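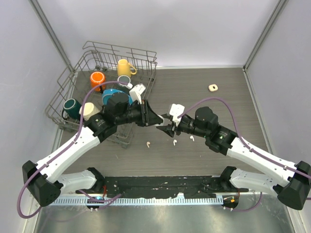
How to remove coffee and tea stains from mugs

Brown rings inside a mug are tannins, which come from both tea and coffee. They bond to minerals left behind by hard water, so people with hard water see them sooner. Ordinary dish soap does little once the stain has set. The methods on this page use things most kitchens already have.

Before you start

Wash the mug with dish soap and rinse it well. Grease from milk or creamer keeps the cleaner from reaching the stain. Check the inside for cracks. A mug with a crack through the glaze will hold color in the crack, and no cleaner will get all of it out.

Look at the bottom of the mug for care marks. Hand-painted mugs and mugs with metallic trim should be cleaned on the inside only. Keep pastes and soaks away from the decoration.

Method 1: Baking soda paste

Use this for light stains and for everyday mugs.

Put one tablespoon of baking soda in the mug. Add water a few drops at a time until you have a thick paste. Rub it around the inside with a damp cloth or soft sponge, working from the rim down. Leave the paste on the darkest spots for 15 minutes, then rub again and rinse.

If a ring remains where the wall meets the base, wrap the cloth around the handle of a wooden spoon to get into the corner.

Method 2: Vinegar soak

Use this when the stain feels rough. Roughness means mineral scale, and baking soda will not dissolve scale.

Fill the mug with equal parts white vinegar and hot tap water. Let it stand for 30 minutes. Pour it out, wipe with a sponge, and wash with soap to get rid of the smell. Do not soak unglazed pottery in vinegar.

Don't mix the vinegar with the baking soda. They cancel each other out, and the foam has very little cleaning power.

Method 3: Oxygen bleach

Use this for old, dark stains that the first two methods have not moved.

Dissolve one teaspoon of plain oxygen bleach powder in a mug of hot water. Stir until no grains are left. Leave it for one hour, or overnight if the mug is very dark. Rinse several times, wash with soap, and rinse again. Wear gloves if you have sensitive skin. Never combine oxygen bleach with vinegar or with chlorine bleach.

Travel mugs and stainless steel

Oxygen bleach also works on bare stainless steel. Leave the lid off while it soaks, because the solution gives off gas and pressure can build up in a closed mug. Do not use steel wool or chlorine bleach, as both can damage the surface. Take the rubber seal out of the lid and wash it separately. Old coffee under the seal is the usual cause of a stale smell.

Gray marks that look like scratches

Thin gray lines inside a mug are normally metal left by a spoon. Baking soda may fade them, but a cleanser made with oxalic acid works faster. Follow the directions on the can and rinse thoroughly.

Keeping stains from coming back

Rinse the mug as soon as you finish drinking. Even a quick rinse with cold water helps. Avoid abrasive pads, which wear down the glaze and give stains more to hold on to. If your water is hard, dry mugs with a towel so that minerals don't settle on the inside.

Rotate your mugs. The one used every day will stain first, and a baking soda rub once a week will keep it clear.

Questions from readers

Can I use denture tablets?
Yes. Drop one tablet into a mug of warm water and leave it for the time given on the package. The result is close to Method 3.

Does the dishwasher remove tannin stains?
It removes fresh ones. Stains that have built up over months usually need one of the methods above first.

Is a stained mug safe to drink from?
Yes, as long as it is washed and the glaze is sound.

Page by Ruxandra Anghel. Last updated January 7, 2026.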